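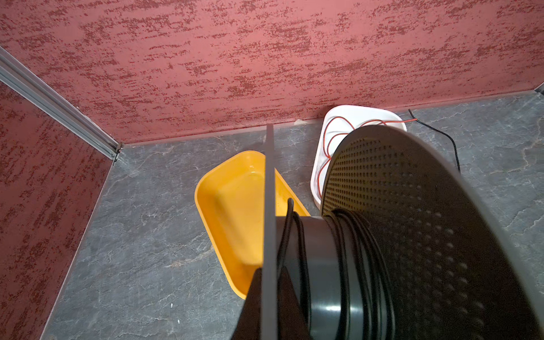 What can I see at the open day? Mostly me, Senga, fussing over the arm in our little red demo corner at Fisthorpe! It does cable jobs all afternoon, working between the spool of black cable and the two trays, one yellow, one white, and you're welcome to stand as close as the tape allows.

Can my kids drive it?
Yes, if they're eight or older. Bello Haruna runs the turns, and each one lasts three minutes.

Do I need to book?
Please do, we only have 34 places.

Missed this one?
We're doing it again in February (with better coffee, I hope).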